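Event Catering and Supply, Unit 5: Food waste at multi-day events
February 13, 2020
Rochelle Lyons

These notes go with the second half of the unit. They assume you have read the notes on menu planning and on contracts with caterers, so the terms used there are not explained again.

1. What counts as food waste

Before a caterer can be asked to reduce waste, everyone has to agree what is being measured. The usual split is between waste from storage, waste from preparation, unserved food and plate waste. Storage waste is food that goes out of date or is spoiled before it reaches the kitchen. Preparation waste is peelings, trimmings, bones and mistakes. Unserved food has been cooked or assembled and never sold or given out. Plate waste is what the customer leaves.

Some organisers add drinks and some leave them out. Either will do, as long as the contract says which. Milk is the one that causes arguments, as it is a drink in the coffee bar and an ingredient in the kitchen. Put it in one column and leave it there for the whole event.

A second split is between edible and inedible waste. Banana skins, eggshells and coffee grounds are inedible for this purpose. Potato peel is harder. In this unit we count potato peel as inedible unless the caterer has said it will be used.

2. Where it comes from

At a single dinner for a known number of guests, most of the waste is on the plate or in the preparation. At a multi-day event open to the public the largest share is often unserved food. Demand changes with the weather, with the programme and with transport. A late train can move the lunch peak by an hour, and hot food held for that hour may have to be thrown away.

Staff catering behaves differently again. Numbers are known from the rota, but shifts overrun and people skip meals or eat from the public stalls. Crew meals should be planned from the number of meals claimed the day before, with the rota as a check.
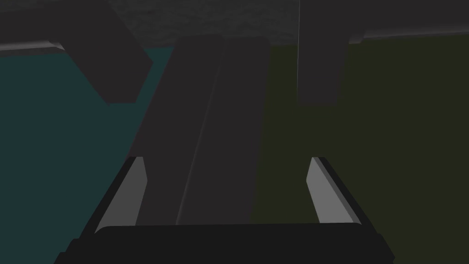

Hospitality is the third stream and usually the worst per head. Buffets are laid out to look full until the end of service, and the client has paid for that. A caterer who cuts back without the client's agreement will get a complaint. The conversation has to happen when the package is sold. Smaller dishes that are topped up more often work well, and so does plating the dessert.

3. The Durnasmont case

We will use the Durnasmont summer games as the running case. It took place in July, over 11 days, on a showground with one main kitchen and 14 public food stalls. The main contractor was Zwahlen, which ran the kitchen, the crew canteen and all hospitality. The stalls were let separately to small traders.

The split of responsibility matters. Zwahlen had a waste clause in its contract. The traders had a one-page agreement which said only that they must use the bins provided. When the organiser asked for daily weights, Zwahlen supplied them and the traders had nothing to supply. The organiser could weigh the trader bins at the back gate, but by then the food was mixed with cups, napkins and cardboard.

Points to take from the case:

- The clause has to be in every agreement, including the short ones.
- Weighing must happen before streams are mixed.
- The person who weighs must be named, with a deputy.
- A trader working alone can't leave the counter to fill in a form at one in the afternoon. Ask for one weight at close.

There was also a problem with the containers. The kitchen used deep tubs that took two people to lift when full, so they were moved when half full and the record sheet showed twice as many movements as planned. Shallow tubs were brought in partway through the event. The figures from before and after the change are still comparable by weight, though not by number of tubs.

4. Forecasting

A forecast for a food event is built from attendance, dwell time and uptake. Attendance is the number through the gate. Dwell time is how long people stay. Uptake is the share of those present who buy a meal during a service. Most beginners spend all their effort on attendance and guess the other two.

Take one stall at Durnasmont as a worked case. It prepared 300 portions of a hot dish for the lunch service. At close, 42 portions were unserved. Unserved food as a share of portions prepared is 42 divided by 300, or 14 per cent.

Now consider what the stall should do the next day. Cutting the whole amount from the next order is the obvious answer and is usually wrong, as the stall would have nothing in hand if the service went well. A better step is to prepare part of the batch at the start and hold the rest chilled and uncooked until the first hour's sales are known. The ingredients that are not needed can be used the next day if the date allows.
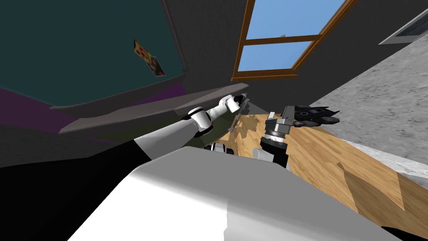 Batch size is the control that a cook can change on the day. Menu choice is fixed weeks ahead and order quantities are fixed the day before, but a batch can be made smaller at any time. The cost is labour, and sometimes a queue. If the queue grows, people walk to another stall and the saving in food is lost as sales. So the batch plan needs the time it takes to cook one batch written next to it, and the point in the service at which the next one is started.

For cold food the question is assembly. Sandwiches made at six in the morning for a noon service can't be unmade. Fillings and bread kept apart last longer and can go into other dishes.

5. Recording

The record sheet should fit on one side of paper. Each line needs the date, the service, the stream, the weight and the initials of the person weighing. Leave a wide column for comments. "Rain from 12" or "oven 2 down" will explain a figure that would otherwise puzzle everyone a month later.

Durnasmont used Zalis, a tablet-based log, in the main kitchen and paper in the crew canteen. The tablet saved typing up, but staff with wet hands tended to leave entries until the end of the shift and then fill in several at once. The paper sheets were entered later by the organiser's office. Neither set was complete. When you compare two services, check first whether any lines are missing, and say so in your report. 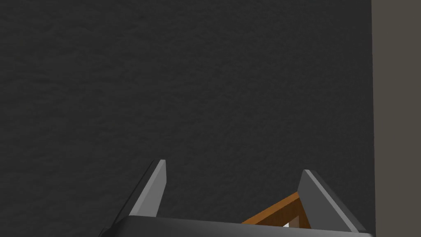 Weigh the empty container and write its weight on the side in marker. Subtracting the tub is the most common thing to forget, and with light waste such as salad the error can be large.

Scales should be checked against a known weight at the start of each day. A sealed bag of sugar or flour from the stores is good enough for this.

6. What to do with surplus

The order of preference is: avoid making it, give it to people, feed it to animals where the law allows, compost or digest it, and last of all burn or bury it. Most events are strong on the bottom of this list and weak on the top, as bins are easier to arrange than menus.

Giving food away needs planning before the event. The receiving group must know what is coming, in what containers, at what temperature and when. Chilled, unopened and labelled goods are the easiest to pass on. Hot food that has been on display is generally not suitable. Skavbridge, the nearest town to the showground, had a community kitchen willing to take bread, fruit and dairy. It closed at five. The showground closed at nine. For the first days nothing was collected, and then a morning run was agreed, using a chilled van that was already making deliveries in the other direction.

Write the following into the plan: who decides that food is surplus, by what time, where it is held, who signs it out and who signs it in. Allergen labels must travel with the food. If a label has been lost, the food does not go.
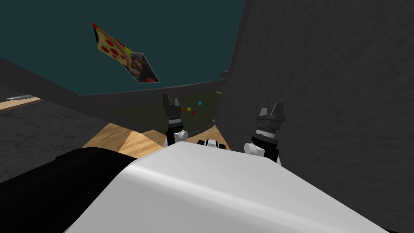
Fig. 4. Simulated robot with a white body shell, both grippers pointing upward.

7. Portion and price

Plate waste is partly a portion question. Offering two sizes usually reduces it, provided the smaller size is priced fairly. If the small portion costs nearly as much as the large one, people buy the large one and leave some. Side dishes added by default are left more often than those that are asked for. Bread is the clearest case.

Children's meals need separate attention. They are often a reduced version of an adult dish with the same sides, and the sides come back. Try a half portion of the adult dish at a lower price and keep the records apart.

Free sauces and condiments are a small stream by weight, though they make the bins dirty and can cause a load of card to be rejected. Pump dispensers produce less waste than sachets but need cleaning at set times.

8. Seminar task

Working in pairs, draft a food waste clause for a small trader at an event of the Durnasmont type. It should be no longer than half a page. It must say what is to be weighed, when, by whom, and what happens if no figure is supplied. Bring a printed copy and be ready to swap with another pair, who will read it as the trader would.

For the written assignment, choose one stream (crew, hospitality or public stalls) and set out a plan from first order to final collection. Use the Durnasmont record sheets handed out in class. State any assumption you make about missing lines.

Reading for next time: the notes on packaging, sections on cups and returns.

Event Catering and Supply course notes. Questions to Rochelle Lyons via the course office. © 2020. Back to top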